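Equipment Planning Group, Clernlow Site
Minutes of the June meeting
Start 10.00, Room 2

1. Minutes of the last meeting
Agreed as correct. The action on spare fuses is closed.

2. Simulation stage of the cell project
The group was reminded that the Rurkar model of the handling cell has been built so that layouts can be tried before any money is spent on hardware. The licence runs for 24 months. The test task is still the handling of small numbered blocks. Views from the model were shown during this item.

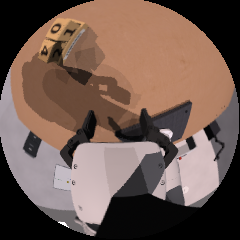
Fig. 1. Rurkar model, gripper view, number blocks at upper left.

It was noted that the gripper in the model has two fingers, and both quotes received so far are for a two-finger type. The Folteo quote includes spare finger pads. The Torres quote does not, and these would have to be ordered separately at 42 pounds a set. The group asked for both quotes to be put on the same footing before they are compared.

ACTION: Purchasing to ask Torres for a revised quote with pads included.

3. Mounting and floor space
Members discussed whether the arm should be bolted to a bench or to a stand of its own. The model uses a black mounting plate under the arm. Folteo can supply a plate, but delivery is 21 working days from order, so it needs to go on the same order as the arm. Floor fixings were thought to be a matter for Estates. The present bench in Bay 3 has not been checked for load. 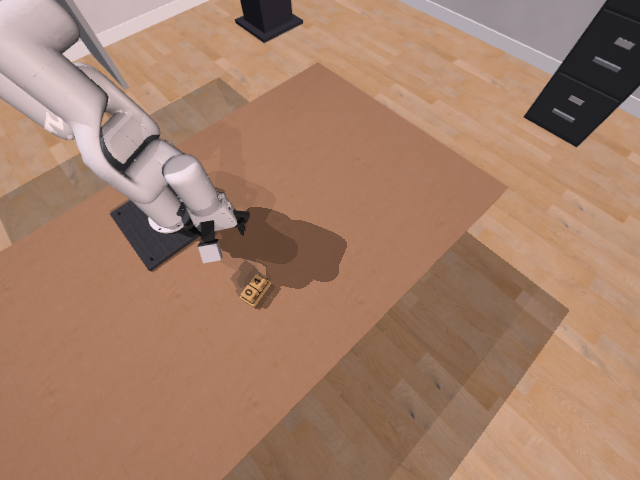

4. Budget
A sum of 400 pounds is left in the small equipment line for this year. It was agreed to hold this for cabling and fixings. The arm itself will go forward as a capital bid. The bid form asks for running costs over the life of the machine, and these have not yet been worked out. Servicing is priced by Torres as a yearly visit and by Folteo by the hour.

ACTION: Finance to send round the blank capital form.
ACTION: Engineering to draft the running costs.

5. Layout of the shared cell
The wider view of the model was put up. It has the white arm on a square black plate on the table, and further arms on pedestals beyond each end. The group was content to keep this layout for planning. The bid will cover one arm only, with space left for more.

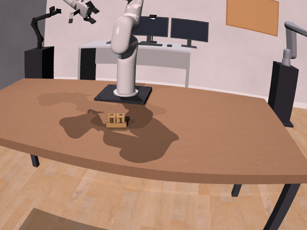

Question from the floor: Can the pedestals be bought later than the arm?
Reply: They are priced as separate items on both quotes and can be left until next year's budget.

6. Any other business
The door to the Bay 3 store is sticking again. Reported to Estates.

7. Next meeting
Thursday, 10.00, same room, once the revised quote is in.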